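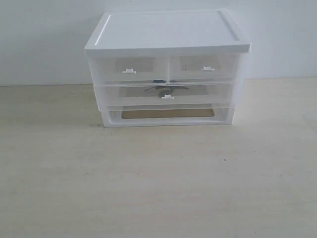
Plullura: drawers and boxes, two arms

7 September 2026
By Brisa Tapia

This folder holds recordings from the two arms I have built in our shared workshop. There are 20 episodes, each stored with the views of all cameras. The tasks use ordinary containers on a light table. 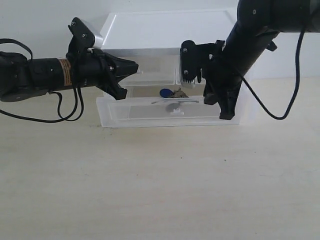 Both grippers at the clear box, keys inside.

Please read the notes before training. Episode 10 has a gap in the joint log, so I leave it out of my own runs. The wrist views have their own folder and are not colour corrected.

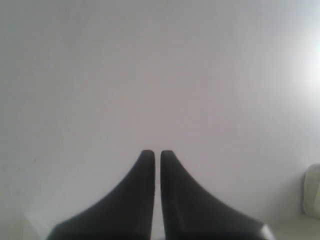
Wrist view, fingers almost closed.

You may use the data freely. I will add more in November.

Comments

Daniyal Kiani: Is the joint log in degrees or radians?

Brisa Tapia: Radians. I will write it in the notes.

Gumaro Rosales: Episode 2 opens fine here, thank you.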